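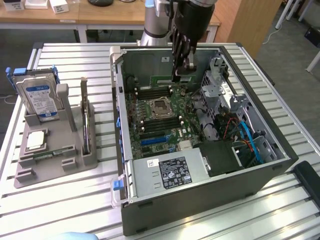 Overview cam, gripper over the top of the case. CPU, RAM and drive in the holder on the left.

Thread: Gripper stalls on RAM insertion, then drops the force limit??

tanine_builds
OK this cell is so much fun when it works! Drive, card and CPU picks from the holder are solid. The memory is the trouble. Past 40 N the arm faults out with a protective stop, fine, but after I clear it the force limit is back at the default of 50. Twice now. The board survived, but I'm nervous.

slotwise
Love this project! Which controller firmware? Ours reset limits on every fault until the March update.

tanine_builds
The March one, sadly. Wrist view from the same job:
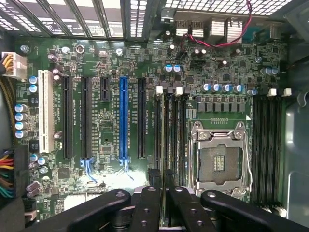
Wrist cam looking down at the board, socket empty, DIMM slots on both sides of it.

R. Braganca
Rosângela Bragança here, I run the Zistberg cell. I'd look at that red and black wire pair across the top of the board before the firmware. Clip it down – a finger can snag it on the way in and you'd read it as insertion force.

slotwise
Disagree, sorry! A snag might explain the stall, but it can't rewrite a limit.

R. Braganca
Fair, two faults then. I'd still tie the wire back first. And please don't clear stops from across the room.

tanine_builds
Guilty on that one. Wire gets clipped tonight, and I'll log the limit before and after each stop.

slotwise
Check whether your recovery script reloads the install profile too. Mine did, line 600 or so, and I was so sure it was hardware.

tanine_builds
Ha, it does! Line 1260. Taking it out now, RAM stays manual until I've rerun the fault test.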